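Workshop notebook, 2024-07-05
Table setting, black cloth and foam letters up 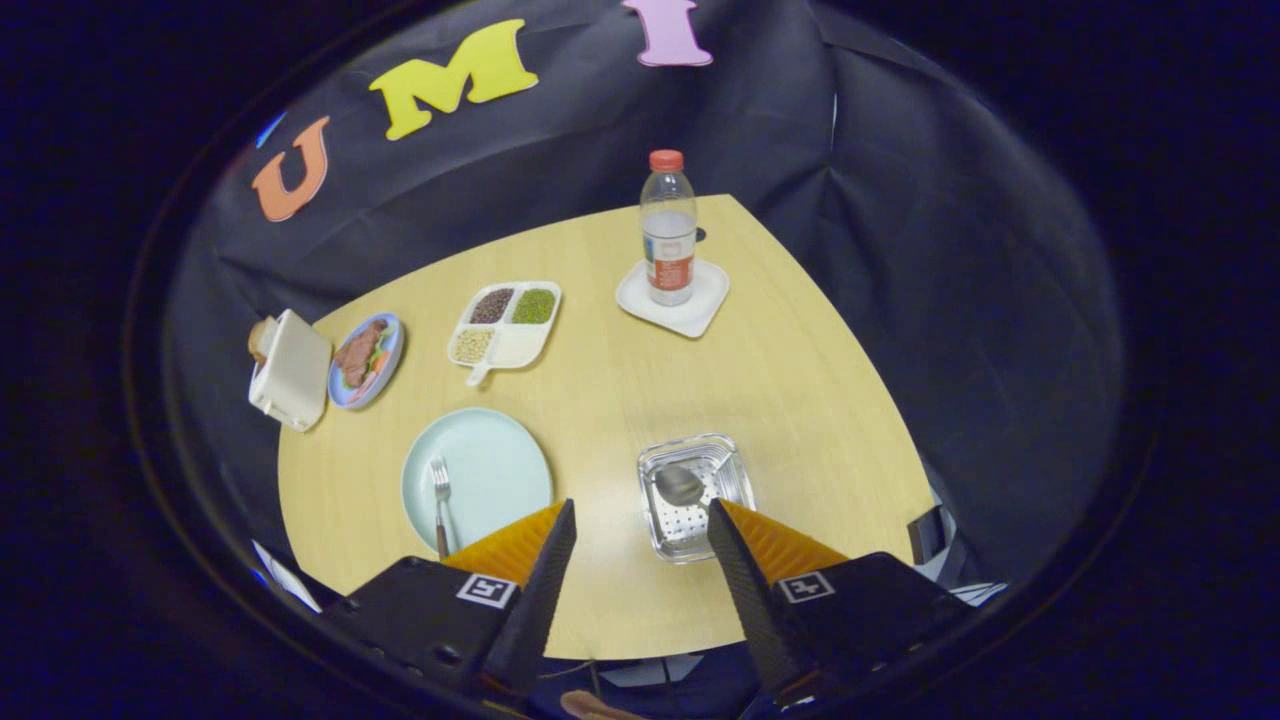 Bean tray with its bottom right square still free, water bottle on the white saucer, mint plate and fork in front.

I do like the mint plate with the pale wood – Kaja picked the colour and I grumbled at the time, so sorry, Kaja! Fork stays on it, tines to the back. Still to settle what goes in the last square of the tray; Estrella fancies chickpeas, and I'd happily weigh out 60 g if we have them. Ask Gaetano about a spare saucer too.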